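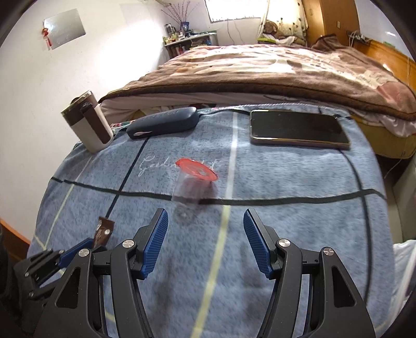
# Plesance fleece table cover, blue

Sold by Ekix. Reviewed and listed by Pendo Mushi, updated 2024-12-15.

The Plesance is a table cover with a raised, fuzzy face and a flat back. The maker says it "protects, quiets and warms any surface." I'd give it one and a half of those. It does quiet a table. It protects against scratches and does very little against liquid. As for warmth, your forearms will notice a difference in January and your table won't.

We stock it anyway. People who sort small things for hours (beads, buttons, coins, watch parts, jigsaw pieces) want a surface where a dropped piece stays put, and for that job it beats felt at the same price. If you want something to eat dinner on, buy oilcloth.

## What the maker claims, and what we found

**"Non-slip backing."** On bare wood, fair enough. On glass or a glossy painted top it creeps toward you whenever you lean on it. Clips fix that. They aren't included, and I think at this price they should be.

**"Lint-free."** No. A new one sheds through the first two washes, and you'll find blue fuzz on anything sticky for a week or so. After that it settles down. Gitau Temba runs our returns desk and most of what comes back to him comes back over this, usually from somebody who put it straight under a glue project.

**"Stain resistant."** Coffee beads up for a few seconds. Then it goes in. Cold water right away got most of it out of our shop cover, and I can still find the spot.

**"Fade proof."** We left one by the front window from July until now. The side facing the street is lighter. You'd have to be looking for it, but the label says proof.

## Specifications

| | |
|---|---|
| Item number | 3640 |
| Pile height | 4 mm |
| Color | Blue only |
| Edges | Folded and stitched |
| Backing | Flat woven |
| Washing | Cold, gentle, no softener |
| Drying | Line or low tumble |
| Guarantee | 2 years on stitching |

Please read that last row again. The guarantee covers the stitching. It doesn't cover pilling, which is how these wear out. I asked Ekix about it twice and was sent the same leaflet both times.

## Care

Shake it outdoors before washing. Skip the softener, which flattens the pile and makes it slick. Never iron the fuzzy side. A pet hair roller works better than a vacuum, and a stiff brush brings back some of the nap where your elbows go.

## Compared with the others we carry

The Wostent mat is thinner, cheaper and stiffer, and it rolls up neatly. Small parts bounce on it. The Lò cover has the nicest feel of the three and costs far more than I can defend. Enikő Bognár, who repairs clocks and has owned both, went back to the Plesance and keeps a spare.

## Ordering notes

- Measure the table yourself. Our covers have come in up to 5 mm short on the long side.
- Dye lots vary. If you need a matching pair, order them together and say so in the comments box.
- Washed covers can't be returned.
- The "gift edition" is the same cover in a box.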